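Subject: Re: [flula-list] the new Ayaaba single

On the train of thought started by Nisreen, I have now played "Veststead" nine times, mostly in August traffic, and I'm ready to be unpopular. It's good. The second verse is the best thing Ayaaba has put out since leaving Orkov, and the hook only annoyed me until the fourth go.
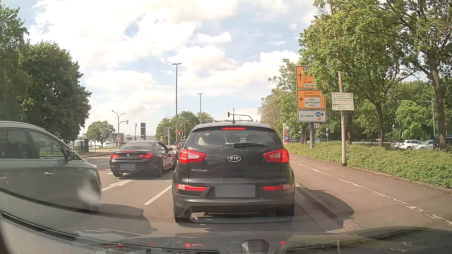 Kia Sportage and BMW, brake lights on.

Nisreen Mahasneh wrote:
> Two years of "wait for it" and we get a song with
> the same drum loop as the last EP. I want my
> patience back. Also, who mixed this? The bass
> sounds like it's in the flat downstairs.

The loop is the same, I grant you. So is everybody's. As for the bass, try it on something that isn't your phone.

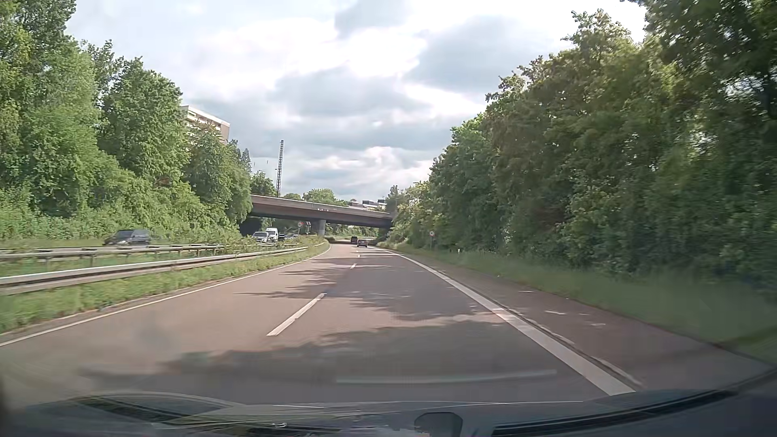 Nisreen's answer, sent to me off-list and repeated with permission, is that she did try it on proper speakers and now the flat downstairs has a view on it too.

Anyway, for those still catching up, my running order for the back catalogue:

1. The Flula mixtape. Rough, funny, and he's rapping as if the studio was booked until 2 and it was already ten to.
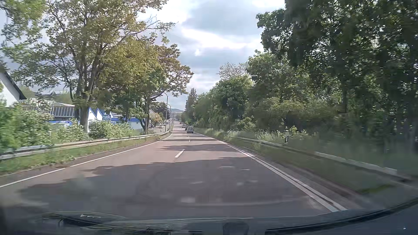 2. The Orkov album. Skip the skits - all of them.

3. "Veststead", loud.

The launch show is 50 tickets, which for a man with 1576 people shouting at him under one video seems modest. I'll be going if I can get in. The venue has no parking, so I may have to cycle, and if every road had a lane marked off with a wide white line and a bicycle painted in it I'd complain less. Lifts home considered, driver's choice of music, within reason.

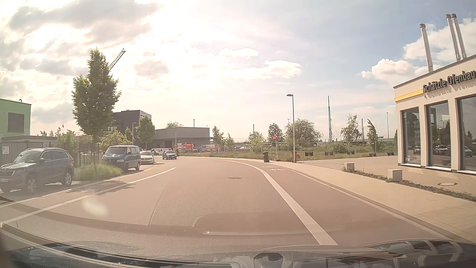 The guest verse is where I part company with the rest of you. Eight bars of a man listing his shoes is not a feature, it's an inventory. Ayaaba comes back in straight after and sounds relieved. I played it to my brother on the way over, and he was more taken with the clouds over the chimneys, puffy white ones, than with anything the guest had to say. I can't blame him.

Setlist guesses to the list, please, not to me.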